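Shirt folding at Cillar

The July clothing drive took in some 300 pieces, and most of them still need folding before they go out. Please work on a cloth-covered table, as the bare ones let sleeves slide. Pick each piece up by a top corner, let it hang for a moment, then lay it down and smooth it from the middle. Striped items go in with their main color, so red with a white stripe counts as red. Bins hold 60 each.
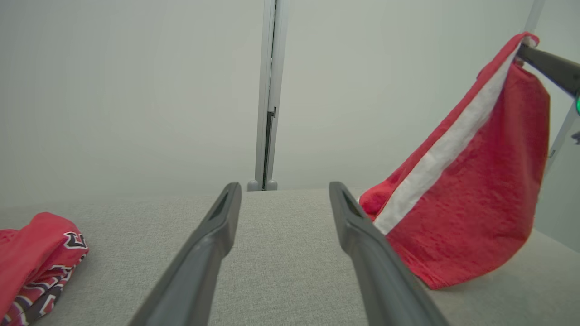

Naledi Ndlovu asks that anything missing a button go in a separate bag by the door.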